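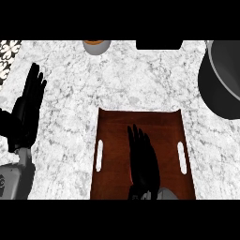
Equipment plan, kitchen cell, February

Carrying on from the last entry. The budget request has to go in this month, and the line for hands is still blank. I spent the morning in the sim with the counter layout and the afternoon on quotes. Notes below are in the order I did things, so some prices come before the reason for them.

Layout assumptions

Two arms, one hand each, both working from the near side of the counter. The cutting board stays in front of the right arm. The pot stays at the far right. The left arm has bare counter around it and that is where the second board would go if we ever do transfers between hands.

I want the physical bench to match the sim as closely as we can afford. The marble is the exception. Stone is heavy and expensive, and the table frame from Sutcliffe is not rated for it. A printed laminate top with a similar vein pattern should give the vision side the same trouble. The grey veins are the part that matters. Plain white would be too easy and the segmentation numbers would not carry over.

Board: wood, reddish brown, slot handles on both sides. Buy two of the same model so that a damaged one can be swapped without redoing the meshes. Check slot width against the finger width before ordering. A fingertip going into a slot is a failure case I would like to have on the real bench too, but only if it comes back out.

Backsplash: skip the tile for now. Patterned vinyl on a panel, if there is money left over.

Hands

Two candidates left.

Niltero. Multi-finger, black shell, wrist adapter included. Quote covers a pair, left and right. Lead time is the problem - they will not start a build without the purchase order, and they count from receipt of deposit. Spare fingertips are sold in packs at $188 a pack. The sales sheet gives no wear figure for the tips. Asked for one in writing.

Platuletti. Similar reach, a little slimmer at the wrist. Wrist adapter is a separate line and has its own lead time. Tips are molded to the finger, so a worn tip means a new finger. They did give a service interval, 1,000 hours, but did not say under what load. Asked for that too.

On purchase price the two are close enough that I would not decide on it. The running cost is different. Niltero tips are cheap per event and we will go through a lot of them. Platuletti fingers cost more and in theory we change them less. Without a wear figure from Niltero the comparison can't be finished. I left both in the spreadsheet, with the tip consumption cell marked yellow.

Clearance

Main question for the sim today was whether the right hand can get at small items on the board without the wrist housing touching down. Small flat items are the bad ones. The palm comes low, the fingers lie nearly along the board, and the hand hides most of what it is working on.

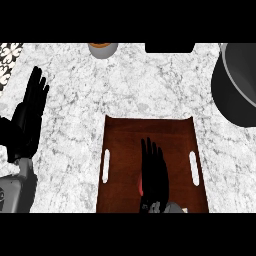 Right hand over the board, small red object mostly hidden behind it. Left hand held off over bare counter.

The occlusion changes the camera budget. From this view only a sliver of the object shows. I had one overhead camera in the plan and I am moving that to one overhead plus a wrist camera on the right arm. The left arm gets the bracket and cable but no camera this round. Tesix sells the bracket and it fits either wrist, according to their drawing. I have not checked the drawing against the adapter from Niltero. To do before ordering.

Power and bench

Both hand controllers run on 110 V, so no electrical work is needed if the cell goes against the east wall. If it goes where the old test frame is, we need another circuit and that comes out of facilities money, which is slow. Plan for the east wall.

Sutcliffe frame: standard height, leveling feet, no casters. Casters were in the first quote and I had them taken off. Arm mounts bolt through the front rail. Ask whether the rail can be predrilled to our pattern - last time we did it ourselves and two holes ended up oversize.

Order of purchase

1. Frame, with predrilled rail.
2. Arm mounts and cable management.
3. Hands, one pair, vendor open.
4. Overhead camera, wrist camera, brackets.
5. Counter top, boards, pot, small containers.
6. Spare tips or fingers, depending on item 3.

The pot and containers are petty cash. Dark pot with a light rim, to match the model. The small grey cup can be anything with straight sides as long as someone measures it.

Open items

Niltero wear figure.
Platuletti load condition for the service interval.
Tesix bracket against the wrist adapter.
Laminate sample under the lab lights. Glare is the worry. If it is too shiny, ask for matte and rerun the sim with the roughness changed to suit.
Contingency is set at 5 percent. I think that is thin with one vendor still open and shipping not quoted on the hands. Leave it for now and raise it at the budget review.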